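Went to the Deltska open day (long, lots of arms)

gantrygoose
Back from the Deltska open house and my feet are killing me, but what a day! They opened up the whole back half of the building this August, and you could wander between stations and bug the engineers as much as you liked. I drove 79 miles each way and would do it again tomorrow.

Best part for me was the two-arm sorting station. Plain white table, three plastic bins in a row (yellow, red, cream), and a pair of arms that have to share the same space. I got there at 2:30 and I think I stood there for most of an hour. The guy running it, Hélder Torres, let people call out a bin and then he'd set the arms going, and he never once got tired of the same questions.
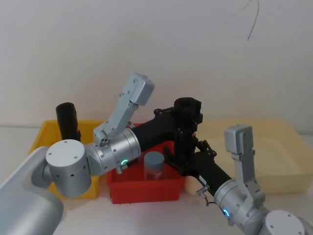

I asked him how they keep the arms from whacking each other, and he said the planner treats the other arm as a moving obstacle and replans the whole time. Sometimes one would stop and sort of think about it, which got a laugh from the kids every time. He said the team has logged up to 300 runs in a day on that setup.

They also had the Skerach mobile base driving laps around the lobby, but the line was too long and I gave up.

pelletwrap
Jealous. Did they say if it was running on its own or if someone was steering from behind a curtain? I went to the Liapis demo last year and it was all remote control. They only admitted it when my wife asked.

gantrygoose
@pelletwrap I asked! Hélder said on its own for the sorting, and they take over by hand when it gets stuck. I saw him step in 2 times while I was there. He called it out both times, which I liked.

Marn_K
I was there in the morning and came away less impressed. It's jars and bottles going between bins. One arm on a decent mount could do that job, and it wouldn't have to wait for its buddy to get out of the way. Gratden was doing single-arm bin work years ago and it was quicker than this.

gantrygoose
Quicker, sure. But the Gratden one needed everything laid out just so, or at least the one I saw did. These two were reaching right over each other!! I've built enough junk in my garage to know how hard that is.

pelletwrap
Kinda with Marn on speed, kinda with goose on the rest. Two arms make sense the minute you have to hold a jar and twist the lid. Did they show anything like that?

gantrygoose
Not while I was at the table. Somebody asked about lids and Hélder said they're working on it and he wouldn't promise a date.

Marn_K
OK, lids I would drive out for. And I'll give them this, the staff were great. The woman at the gripper bench let my daughter swap the fingertips herself and she hasn't stopped talking about it.

toolcrib_annie
Is there parking? Thinking of bringing 3 students to the next one.

gantrygoose
@toolcrib_annie Big lot behind the building, free. Go early, the Skerach line was already out the door by lunch.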